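4.2 Gratitude as a Minor Genre

The acknowledgements page has been treated by critics much as the coat rack is treated by dinner guests. It's used, and then people go through to the other room. Our corpus of 20 novels published by Curkovell suggests that it deserves a longer look, if only for what it lets slip about the labour of the 300 pages before it. A novelist who has spent a whole book refusing to name an emotion will, on the final recto, be "endlessly, tearfully grateful" to a publicist.

Order is the first thing to settle. In 12 of the novels the agent is thanked before the editor, a precedence so firm that departures from it read like gossip. Family comes late and the spouse comes last, usually in a sentence of deliberate plainness, as if all that subordination had been got out of the system. Nuttall's Suvelum holds to the pattern until its closing line, where the expected husband fails to appear and a municipal library in Ballarat is thanked for its heating.
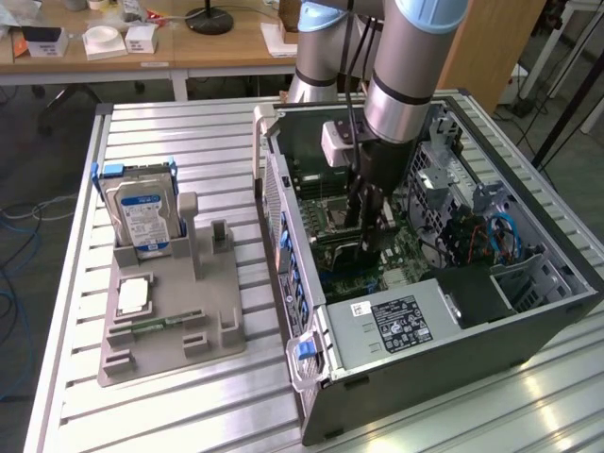
The library is worth dwelling on. Dorothy Nuttall's narrator is a woman who accepts help from no one, and says so at intervals for three hundred pages. The acknowledgements then name an aunt, two neighbours, a physiotherapist and the grants body that paid the rent. Reviewers who admired the "fierce solitude" of the prose did not, so far as we can find, read on to the physiotherapist. We don't accuse Nuttall of inconsistency. Her narrator isn't obliged to have her author's manners, and an aunt with a spare room has propped up more fierce solitude than the histories of the form care to record.

Stuart Naylor takes the contrary path. His Restov has no acknowledgements at all, only a blank page in the place where they would go, and this has been honoured in the criticism as a gesture. It may be one. It may also be a blank page, of which printers require a certain number. Naylor's earlier novel, Cronin, thanks 11 people by first name only, four of whom share their names with its least sympathetic characters. Anyone called Gavin who knew the author in those years is entitled to feel uneasy.

A further difficulty is the disclaimer of error, in which friends are absolved of "any remaining mistakes." The formula was borrowed from scholarly prose, where it at least has some mistakes to refer to. Transplanted into fiction it becomes rather mysterious. We found it in 6 of the novels, one of them set on a moon with three suns, and were unable to determine which of the facts its author had in mind.

Figure 1. A two-fingered gripper holding a thin dark grey plate upright, with a grey fixture tray on the slotted table below.
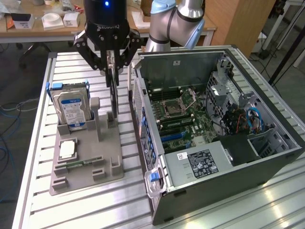

4.3 Dedications and Their Discontents

The dedication differs from the acknowledgement in being short, and in coming before the reader has formed an opinion. It offers less room for charm and correspondingly more for trouble. Naylor dedicates Restov "to M., again," although none of his previous books is dedicated to an M., and the scholarship has divided on whether the adverb is a misprint. We lean towards marriage.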